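Startseite » Lagern und Ordnen » Zeitschriftensammler » Clivura Stehsammler 350

Clivura Stehsammler 350
Archivgerechter Stehsammler für Zeitschriften und Broschüren bis Format A4

Artikelgruppe: Stehsammler, offen
Serie: Clivura
Hersteller: Tonden
Lieferzustand: flachliegend, vorgerillt, mit Steckboden
Verpackungseinheit: 16 Stück

Produktbeschreibung

Der Stehsammler Clivura 350 dient der stehenden Aufbewahrung von Zeitschriften, Katalogen und gehefteten Drucksachen in Regalen und Schränken. Die Seitenteile sind schräg geschnitten, die Rückwand ist durchgehend geschlossen. Der Zuschnitt wird ohne Klebstoff und ohne Metallteile aufgerichtet. Der Steckboden ist doppelt gelegt und nimmt das Gewicht gestrichener Papiere auf, die bei gleicher Blattzahl deutlich schwerer ausfallen als ungestrichene.

Die Bezeichnung 350 bezieht sich auf die Höhe der Rückwand in Millimetern. Eine niedrigere Ausführung ist nicht lieferbar. Für Formate oberhalb von A4 siehe Serie Fashola (liegende Aufbewahrung, Klappdeckel).

Technische Daten

Höhe Rückwand: 350 mm
Wandstärke: 2 mm
Material: Vollpappe, säurefrei, alkalisch gepuffert
Farbe außen: Graublau
Farbe innen: Naturweiß
Beschriftung: Etikettenfeld auf dem Rücken, Griffloch darunter
Aufrichten: Stecklaschen, werkzeuglos

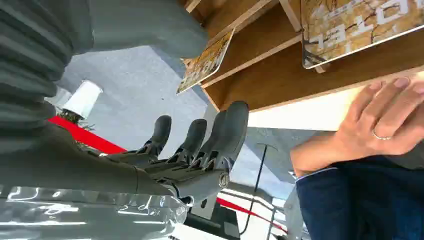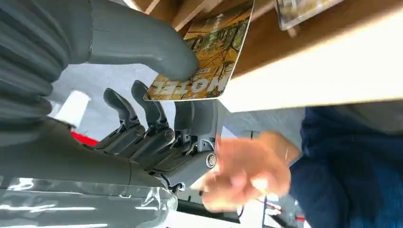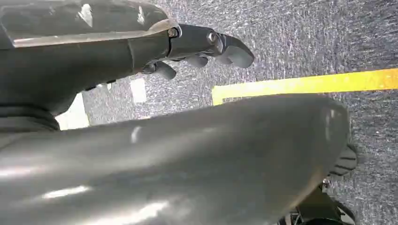 Befüllung

Glänzende, gestrichene Umschläge haben eine geringe Haftreibung. In einem nur teilweise gefüllten Sammler rutschen die Hefte nach vorn und biegen sich unter dem Eigengewicht durch. Der Sammler ist deshalb so weit zu füllen, dass die Hefte senkrecht stehen und sich einzeln entnehmen lassen. Bei kleineren Beständen wird der Einsatz der Stützeinlage empfohlen (Zubehör, gesondert zu bestellen). Die Hefte werden mit dem Rücken zur Rückwand eingestellt.

Rückstichgeheftete Zeitschriften tragen am Rücken stärker auf als an der Schnittkante. Werden viele Hefte gleicher Ausrichtung eingestellt, entsteht ein keilförmiger Block. Abhilfe schafft das gruppenweise Wenden. Klebegebundene Hefte sind davon nicht betroffen.

Heftklammern aus unlegiertem Stahl können bei erhöhter Luftfeuchte korrodieren. Vor dauerhafter Einlagerung sind Kunststoffhüllen, Gummibänder und beigeklebte Warenproben zu entfernen.

Lagerbedingungen

Die relative Luftfeuchte am Aufstellort soll 40 Prozent nicht unterschreiten und möglichst gleichmäßig gehalten werden. Direkte Sonneneinstrahlung führt bei der graublauen Außenseite zu Ausbleichungen, die keinen Reklamationsgrund darstellen. Nicht unmittelbar auf dem Fußboden oder an Außenwänden aufstellen.

Aufrichten

Zuschnitt mit der Innenseite nach oben auflegen. Rilllinien einmal vollständig umlegen. Seitenteile aufstellen, Laschen der Rückwand einstecken. Steckboden einlegen, bis beide Zungen hörbar einrasten. Bei Temperaturen unterhalb der Raumtemperatur gelagerte Zuschnitte vor dem Rillen akklimatisieren lassen, da die Deckschicht sonst an der Kante brechen kann.

Zubehör

Stützeinlage Clivura, Vollpappe
Rückenetiketten, selbstklebend, Bogen zu 16 Stück
Staubdeckel Clivura, aufsteckbar

Lieferhinweis

Versand ab Lager Clirnmont. Teilmengen unterhalb der Verpackungseinheit werden nicht abgegeben. Die seit August gelieferte Ausführung besitzt ein vergrößertes Griffloch, die Außenmaße sind unverändert. Ältere und neuere Sammler können gemischt aufgestellt werden.

Stand der Angaben: 21. November 2021. Technische Änderungen vorbehalten.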